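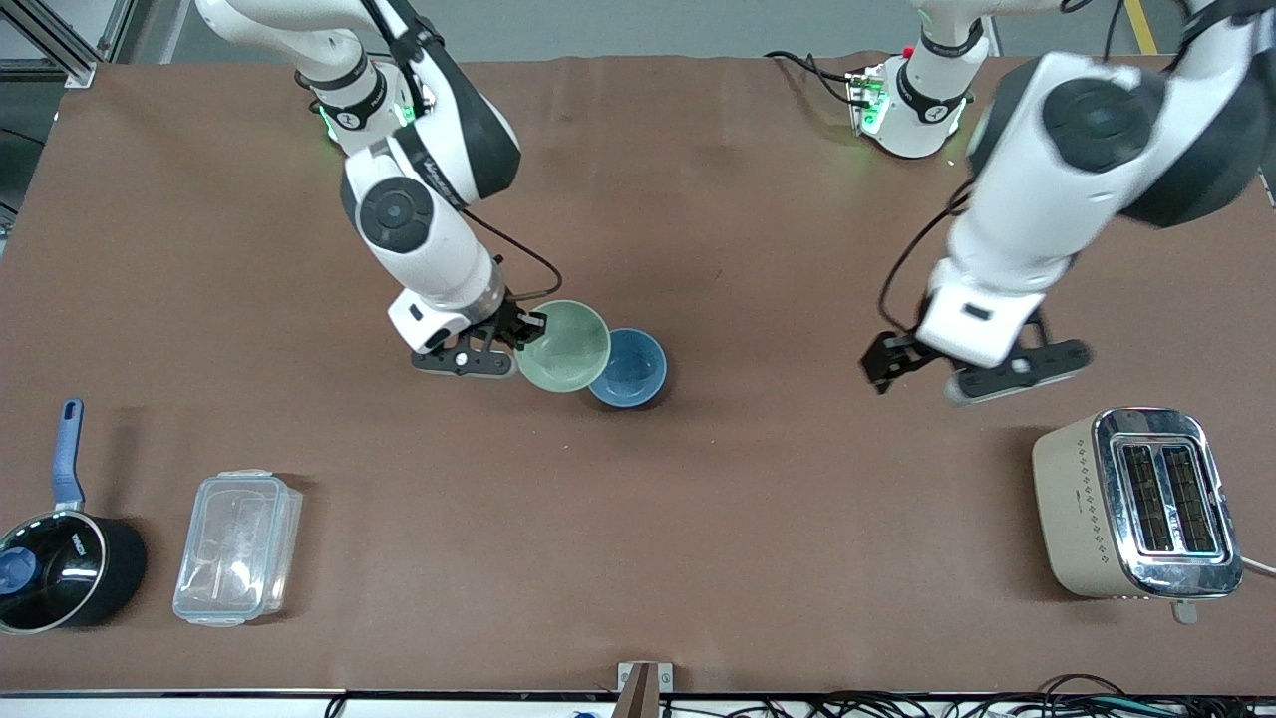
The two-arm table at Torkness, with the right gripper at the rim of the green bowl.

Zolamix: Frequently Asked Questions

What is Zolamix?
Zolamix is a method for teaching two robot arms to do kitchen tasks from human demonstrations. The policy learns one shared plan for both arms, and each arm also has its own small correction network.

How many demonstrations did you use?
We recorded 814 demonstrations, all on the same table. After we removed the ones with a dropped object or a lost signal, 262 were left for the bowl tasks. The others belong to the toaster and saucepan tasks.

Why are bowls difficult?
The rim is thin and the gripper must come to it at a good angle. When two bowls overlap, a small error moves both of them. Most of our failures happen in this moment – the fingers close too early and push the bowl away.

Does the second arm always move?
No. In many bowl tasks it waits open above the mat. The policy must also learn to wait, and this was harder than we expected.

Do you use the depth camera?
Not in the published results. We tried it in the Onemlow version and the gain was small.

Can I run it with one arm?
Yes, but you have to train again. The weights for 2 arms will not load in a one-arm setup.

Where is the code?
The training code is on the project page. The Sepúlveda test set will follow in March, when we finish checking the labels.

Last updated: 17 January 2022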